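The film projector came out on wet afternoons

I went to a small school in Brurdale, and when it rained hard at dinner time they put us in the hall and showed us a film. It was a proper film, on a reel, with a projector that stood on a trolley and made so much noise that the sound had to be turned right up. I must have seen the same dozen films five or six times each between the ages of seven and eleven.

The one I remember best was about a canal. It had no story and hardly any talking. A boat was pulled up through a set of locks, and at each lock someone leaned on the beam until the gate moved. There was a brass band on the soundtrack, a bit wobbly where the film had stretched. I think it lasted eighteen minutes or so, and I wanted it to be longer.

I have been trying to find out what it was called. It wasn't one of the well-known canal films, as I've now watched all of those I could get hold of. What I had to go on was the brass band, a white horse, and a title card with a drawing of a kingfisher on it. My sister says it was a heron.

In March I wrote to the county film library at Peltgate, which used to send reels out to schools in grey boxes with webbing straps. They were very helpful. The library closed as a lending service years ago but the catalogue survives, typed, with additions in pen. There are over 3,000 titles in it. They let me sit with a copy for a day and I read the whole of the geography section and most of transport.
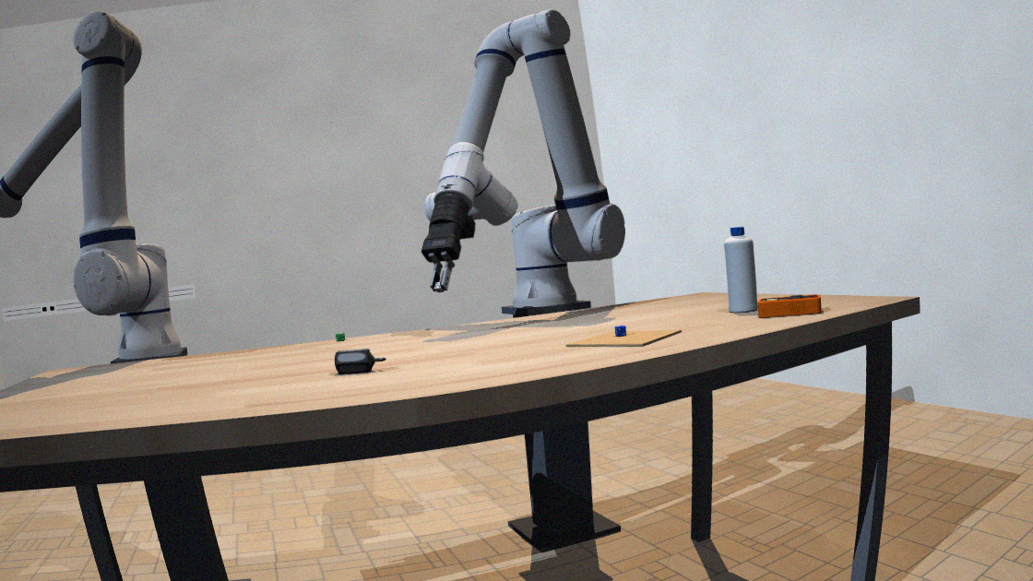

Two arms, one long table.

The entries are short. You get a number, a title, the running time, whether it is colour or black and white, and one line on what it's about. Number 294 is "Locks and Lock Gates", black and white, silent, so that's out. Number 591 looked much more hopeful. It is called "Up to the Summit", colour, 19 minutes, "a working boat climbs a flight of locks". The maker is given as Lozano Films, with an address in Niltton.

I had never heard of Lozano Films. As far as I can work out they made sponsored films, mostly for brick firms and water boards, and a handful of things for schools on the side. They seem to have stopped by the time I'd have been watching. Nothing of theirs is online under that name, or if it is, it has been put up without the titles. I've gone through a lot of silent-looking thumbnails of canals.

The school's own borrowing slips didn't survive, so I can't prove that 591 ever came to Brurdale. But there's a pencil mark next to it in the catalogue, and the same mark is next to a film about a lighthouse that I definitely saw, because the lighthouse keeper's dog frightened me.

What I'd forgotten until I read the catalogue was how dull most of them sound on paper. "The story of a loaf." "How coal gas is made." I sat through the coal gas one and was perfectly happy. It was dark, the curtains smelled of dust, and you could hear the rain on the flat roof. If the film snapped there was a cheer and then a wait while it was threaded up again. Sometimes at the end they ran it backwards for us – the water went back into the lock, the horse walked off in reverse – and that got a bigger laugh than any cartoon.

I do wonder whether I've improved the canal film by not seeing it since. The band may be dreadful. The horse may be in it for ten seconds. I'd still like to know, and I'd like to settle the kingfisher.

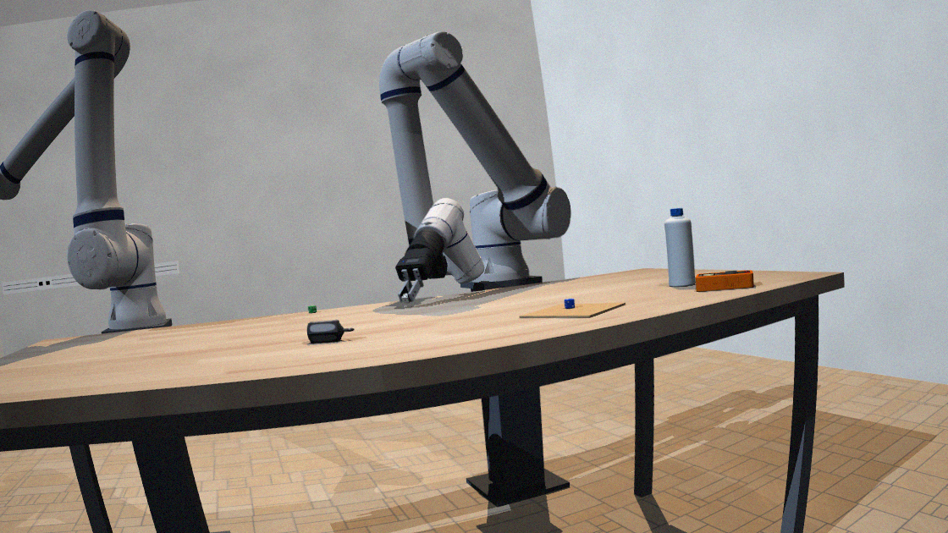 According to Peltgate, when I rang again, a catalogue entry doesn't mean that a print was kept. Most of the stock was offered to schools when lending ended, and whatever was left over went to a store in Niltton, where it has never been fully listed. I've asked if I can go and look. I've been told to try again in September, once the shelves have been moved, and to bring a jumper.

If you were at school in that part of the county and remember a canal film with a brass band, please leave a comment. The same goes if you have a reel of anything in your loft with a Lozano label on it. I've got the use of a projector that works, although it needs a new belt.

2 comments

We had the coal gas film as well, and the loaf. Can't help with canals, but our reels had a slip inside the lid where the teacher wrote down any breaks. Worth checking the lids if you get into the store.

I'm fairly sure I saw this one. There was a band, and a woman in a headscarf steering. I don't remember any bird at all, sorry.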